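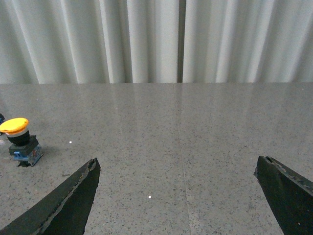

Push button with yellow mushroom head on the speckled grey bench, pleated curtain behind.

Hamisi Kirui has specified operator controls for packaging lines at Kasport since the firm took over the Cosley works. We spoke to him about mushroom-head push buttons, a part he says is ordered too quickly and checked too late.

"The cap is what people choose by," Kirui says. "The block underneath decides whether the thing does its job." A buyer will settle the colour in a minute and leave the contacts to whoever opens the box.

He keeps to a plain scheme. Red is for stopping. Green starts a cycle. Yellow goes to abnormal conditions, such as clearing a jam, and he will not let it stand in for either of the others. "I have walked up to panels where yellow meant three separate things — one for each shift."

Kasport's last audit covered 700 buttons across two halls. Of those, 661 passed without further work. Most of the rest had a loose collar or a contact block not fully latched to the head. "A block can hang on by one side and still switch on the day you test it," he says.
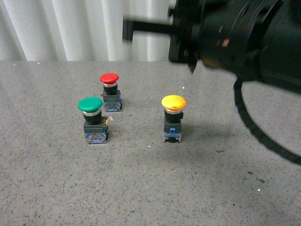 Page last changed: 2018-02-18

On the bench, red, green and yellow heads can be compared side by side. Each has a domed cap, a chrome ring, a black collar and a grey contact block at the base. Kirui prefers to look at them this way before anything goes into a panel, where the lower half is out of sight.

His checks are short. The head must return cleanly unless it is a latching type. The collar is tightened by hand, then with the proper spanner, never with pliers. Terminals are pulled one wire at a time.

He is less settled on suppliers. Moltine's blocks are easier to wire, in his view, while Jafarzadeh makes the firmer spring. Kasport holds nearly 136 spares of the two makes together, stored separately, and the parts are not mixed.

"They will fit each other," Kirui says. "I would still send it back."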